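Forum > Work and Pay > New machines on site

What changes when the patrol robots come in?

Skullari wrote:
I do nights at the Lisier depot, 553 bays over 2 floors. From July they want a walking robot on the upper floor and a wheeled one in the yard, doing the rounds we do now. No redundancies, we're told, but the night team goes from 6 to fewer and the rest move to days. I lose my night allowance. We've been asked for comments and all we've got is the makers' paperwork. The walking one's page is partly in Chinese.

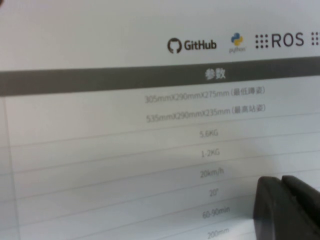

Spec page: sizes crouching and standing, then 5.6KG and the rest.

Has anyone been through this?

Kadrić wrote:
We have. The walking round went and the paperwork doubled. Every alert has to be looked at and signed off by a person. Look at the 60-90min line. If that's running time, ask who swaps batteries at 3 in the morning.

Sitico wrote:
I don't agree it's all bad. My knees are better for not doing the yard in the rain. Days suit me as well, I see my kids.

Skullari wrote:
Fine if you can afford days. I can't.

Kadrić wrote:
Sitico, you were on a flat rate before, so you lost nothing. Skullari, get the allowance dealt with first, in writing. What's the wheeled one?

Skullari wrote:
Not decided. There are several in the booklet.
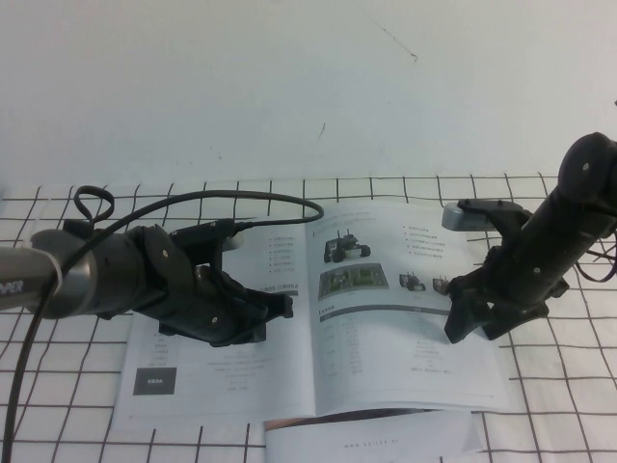 The booklet, open at the vehicle pages.

Sitico wrote:
Ask for training before it arrives. We got ours two weeks after, and by then people had made up their own way of doing things.

Kadrić wrote:
Agree with that much. And ask who goes out when it gets stuck on a kerb. With us it was whoever picked up the radio, at no extra pay.

Skullari wrote:
Thanks both. Comments have to be in by Sun 15 March. I'll put in the allowance, the batteries and the call-outs, and post the reply when we get one.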